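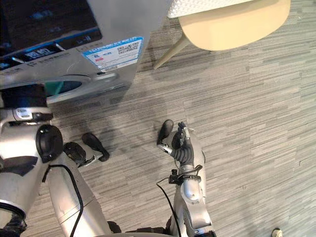 Home Docs Data Code Issues Contact

Vodura wrist camera and controller comparison, laundry set

Share 65 Comments 2

Status: public release, July 2019. Labels are frozen. Log corrections are still accepted.

Summary

Vodura is a collection of teleoperated episodes in which a full-size humanoid works at a front-loading washing machine. It was recorded to compare two arm controllers, Havum and Latuheru, on the same robot with the same hands. A secondary aim was to find out how much a camera on the forearm adds to the head camera when the hand is close to a metal surface.

The set holds 3114 episodes. Each one is a single attempt at a single task by a single operator, with no edits inside the episode. Failed attempts are kept and labelled as failures.

Tasks

reach_front: bring either hand to the front of the machine and hold contact
door_open: open the door from closed
door_close: close the door until the latch registers
item_in: move one cloth item from a chair or the floor into the drum
item_out: the reverse of item_in

Tasks are not balanced. door_open is the largest by a wide margin, as it was the one on which the controllers differed most in early trials.

Controllers

Havum is a joint-space impedance controller. Gains are fixed per task and stored in the episode header. It is forgiving on contact and drifts under sustained load, most visibly at the shoulder.

Latuheru is an admittance controller driven by wrist force readings. It holds position better and is more sensitive to a poor tare. If the tare was taken with the cable under tension, the arm creeps in the direction of the pull until the next reset. Affected episodes carry the flag tare_suspect. We left them in — users training on force should filter them out.

Controller order was randomised within each session. Operators could tell the two apart by feel within a few attempts, so the comparison should not be treated as blind.

Cameras

head: colour, wide lens, fixed tilt. Both arms and parts of the legs are normally in view.
wrist_r: colour, clamped to the right forearm behind the wrist sleeve.
wrist_l: present in part of the set only. Check the has_wrist_l field before loading.

The head stream clips on polished casing under ceiling light. Exposure was locked to keep brightness constant between controllers, and we would not do it that way again. The wrist streams use auto exposure and are not photometrically comparable with the head stream.

The wrist camera cable is routed outside the arm. At full elbow flexion it can cross the lower part of the head view. No masking has been applied.

Layout

/episodes one folder per episode, named by hash
/episodes/*/head.mp4
/episodes/*/wrist_r.mp4
/episodes/*/joints.csv
/episodes/*/force.csv
/episodes/*/header.json
/splits train, val, test
/tools loader, plotting, checksum script

Joint and force logs are sampled at 500 Hz. Video timestamps come from the same clock, but frames are not resampled to match. The loader interpolates the logs by default; pass --raw to switch this off.

Results so far

On door_open, Latuheru had the higher success rate and the longer completion time. On reach_front the two were indistinguishable once tare_suspect episodes were removed. On item_in, Havum was preferred by operators and produced fewer safety stops. Adding wrist_r to a head-only policy helped door_open and made little difference elsewhere. Per-task tables are in /tools/plots and are rebuilt from the logs by the script there.

Known issues

- Finger joint values are commanded, not measured.
- Some force logs begin slightly after the video. The gap is in the header as force_lag.
- Lighting varies between sessions and was not recorded.
- Latch state is hand-labelled and should be treated as approximate at the transition.

Licence and citation

Data: research use, attribution required. Code: see the licence file in /tools. Cite as "Vodura wrist camera and controller comparison, Jodisetti". Report faults through Issues and include the episode hash.

Related

Jodisetti hand calibration notes
Havum gain files for seated and standing work
Latuheru tare procedure
Vodura loader changelog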